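Chapter 6
Emergency Powers and the Ordinary Citizen

What this chapter covers

Emergency powers are legal powers that a government may use for a limited time and would not be allowed to use in normal conditions. Most countries have them. They are found in constitutions, in statutes passed long before they were needed, and in statutes passed in a single afternoon. This chapter looks at where such powers come from, who can switch them on, who can switch them off, and what happens to people who live under them.

Chapter 5 dealt with delegated legislation in normal times. You will need the difference between an act and an order from that chapter, and you may want to reread section 5.3 before going on.

6.1 An opening case: the Laltum movement order

Laltum is a river town with a port, two markets and a large bus depot. One December, after three weeks of flooding, the provincial governor signed an order under the Civil Contingencies Act. It barred anyone from entering or leaving the town without a permit between dusk and dawn, closed both markets, and gave police the power to stop and turn back vehicles. It was to last 15 days.

The water went down in the second week. The order was renewed anyway, and then renewed again. By the third renewal the text no longer mentioned flooding. It spoke of "continuing risks to public order," a phrase that appears in the act but is not defined there.

Salamatu Ezeani ran a stall in the smaller market. Like most of the traders, she had supported the first order. The road was under water and there was nothing to sell. By the second renewal she was applying for a permit each evening to reach her sister's house in Igwe, on the other side of the bridge, and being refused without a reason. She asked the permit office which rule her application had failed. The clerk told her that the rule was whatever the duty officer decided.

The legislature did not debate any of the renewals. Under the act it had to be informed of them, and it was informed, by letter. The letters were placed in the library.

Three points in this story come up again and again in the study of emergency powers. The first order was popular and probably lawful. The reason for the order changed while the powers stayed the same. And the body that was supposed to check the governor was told about each step but was never asked to agree to it.

Goods and people were treated differently. Commercial deliveries were exempt from the start, so a parcel could cross the bridge at night when the person it was addressed to could not.
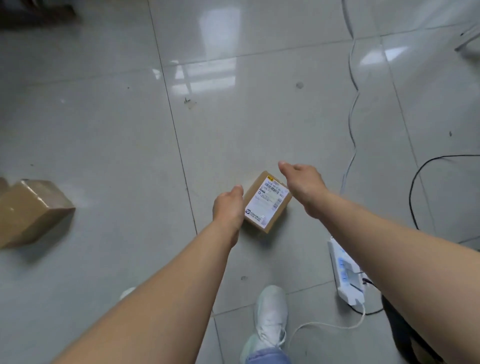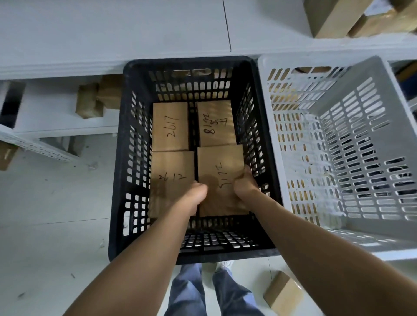
Femi Yusuf, a lawyer who acted for the traders, made this exemption the center of his case. If the bridge was safe for a delivery van at midnight, he argued, then the danger used to justify the order could not be a danger of the road. The province replied that deliveries were essential and evening visits were not. The court accepted that a government may rank activities in this way, but it held that the ranking had to be written down where people could read it. The permit rules had never been published, and the refusals were set aside on that ground alone. The order itself was left standing.

Students are often surprised by that result. Courts in most systems are slow to say that an emergency does not exist. They are more willing to look at how the powers were used — whether notice was given, whether reasons were recorded, whether the official who acted was the one named in the act. We return to this in section 6.4.

6.2 Two views of the problem

Writers on emergency powers tend to fall into two camps.

The first holds that emergencies need speed, and that legislatures are slow. On this view the right control is political and comes afterward. Voters will judge the government when the crisis has passed. Raphaël Besnard, in his lectures on the subject, compared the executive to a ship's captain in a storm, who answers to the owners once the ship is in port.

The second view holds that waiting until afterward is the main danger. Somtochukwu Babalola's study of the Clondik district followed 60 temporary orders made there under four different governors. Only 10 ended on the date first given. The rest were renewed, folded into new orders, or turned into permanent law. Babalola did not claim that the governors acted in bad faith. Her finding was that each renewal was an easy decision for the person making it. Lifting an order carries a risk, and if something goes wrong the official who lifted it will be blamed. Keeping it costs that official very little. The cost falls on people like Ezeani, and it is spread thin.

You do not have to choose between these views in order to follow the chapter, but you should notice which one an author holds when you read the sources in 6.3.

6.3 Key terms

Sunset clause. A provision that ends a law on a fixed date unless it is passed again.

Affirmative procedure. An order lapses unless the legislature votes for it.

Negative procedure. An order stands unless the legislature votes against it. The renewals at Laltum followed a weaker form of this, with no vote required and no time set aside for one.

Proportionality. The test of whether a measure does more harm to a right than its purpose can justify.

Sources for this section begin with the text of the first Laltum order, followed by Amarachi Iyamu's speech opposing the act when it was still a bill.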